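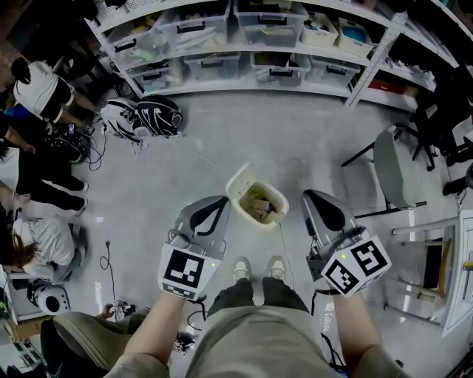

Hand-held gripper pair over the block bin, storage shelving behind.

Pre-Purchase Safety and Condition Checklist: Hand-Held Grippers and Floor Workspace
Ritley site, August round
Filled in by Senad Dervishi, with comments from Hadi Khalaf

Hello all, and thank you for being patient with me on this one. I know several of you wanted a plain yes or no on the second gripper pair before the budget closes, and I promise the answer is in here, but I would like you to read the comments too, as a few of the small items add up to real money. Marks are OK, FIX (do it before the order goes in) and BUDGET (goes on the purchase sheet). Hadi read the first draft and his remarks are under his name, only lightly trimmed by me.

Section A. The grippers

A1. Shells free of cracks, no sharp edges at the hand: OK
I went over both gray shells with a cotton glove, which is an old habit from my shop days and still the best way I know to find a burr. Nothing caught.

A2. Finger pads seated and not peeling: OK, BUDGET
Both black pads are sound. They are wear parts all the same, and I would like to see spare pads bought together with the new pair so that we pay for shipping once.

A3. Marker cubes tight and clean: FIX
The cube on the left gripper turns a tiny bit if you twist it with purpose. Please snug it up and check it again after a full morning of use. A soft dry cloth is plenty for cleaning, and please keep the spray bottle away from the printed squares.
Hadi: Agreed. If we order from Skoven, ask whether the cubes can be bought separately. I would much sooner replace a cube than send back a whole gripper.

A4. Indicator lights working: OK
Green on both sides at the time I looked.

A5. Comfortable to hold for a full session: OK with a remark
This is a question about wrists and forearms as much as about equipment. My own arms were fine, but I am a large person and I only did a short stretch. Before we commit, I would love for a couple of people with smaller hands to try the Jemstead demo pair and tell us frankly how it felt.

Section B. Cables and power

B1. Gripper cable has slack and does not pull at the connector: OK
Good slack on the right-hand side, where I paid most attention. Do check it standing, kneeling and reaching, though, as a cable that is comfortable in one position can be rather short in another.

B2. Floor cables routed away from feet: FIX, BUDGET
Now we come to my favorite subject (sorry!). We have cables crossing the floor where people stand and sit, a thin white one right by the block bin, and a good tangle around the equipment with the little screen. I would like low floor covers on the crossing runs and hook-and-loop ties on everything else. The covers are the dearer part, but they last for years and they move with us if the layout changes.
Hadi: Put the ties on this month's supplies and leave only the covers on the purchase sheet. They are too cheap to wait for a signature.

B3. Power strip in good condition and off the walking path: FIX
The strip itself is in fair shape. It sits on the floor close to where somebody's hands and knees are, and I would be happier with it mounted on the wall. Yordanov quoted for two wall-mount strips, and I have included both.

Section C. Floor and seating

C1. Clear standing room around the task bin: FIX
The person holding the grippers stands with the bin between their feet, and with the tools out in front it is hard to see what is next to your shoes. Let us agree on a taped square that stays free of cables, helmets and other people's legs. Tape costs next to nothing and I will gladly put it down myself.

C2. Closed shoes for the person at the bin: OK
Sneakers are fine for the wooden blocks. If we move on to heavier objects we will need to talk about this again.

C3. Seating for people on the ground: BUDGET
Several of the team work sitting or crouching on the bare floor, and they are far too polite to complain. I have asked for padded mats. If anything has to be struck from the list, please come and talk to me before you strike this one.
Hadi: I had the mats down as optional. After an afternoon on that floor I have changed my mind.

C4. Helmets stored off the floor: FIX
A shelf or a hook, either will do.

Section D. Storage

D1. Shelving stable, nothing heavy up high: OK
I gave it a good firm push and was pleased with it.

D2. Bins labeled: FIX
You can guess at the contents of the clear bins, and guessing is how we came to order blocks we already owned last year. Labels on the front, please, and a short stock list taped to the end of the unit before anyone orders more task objects.

Section E. What this means for the budget

The sheet as it stands comes to 3676 dollars, covering the second gripper pair, spare pads, floor covers, wall-mount strips and mats. Skoven gives 18 months of warranty on the grippers, and that is the main reason I prefer their offer to Jemstead's, which was a little lower. The quote holds for seven more working days, so I would be grateful for any objections well before then.

My recommendation is yes to the second pair, provided that A3, B2 and C1 are closed first. A second pair means a second person standing over a second bin, with more cable on the same floor.

Hadi: Approved on those terms. Senad to recheck A3 and send me the revised sheet with the ties taken off.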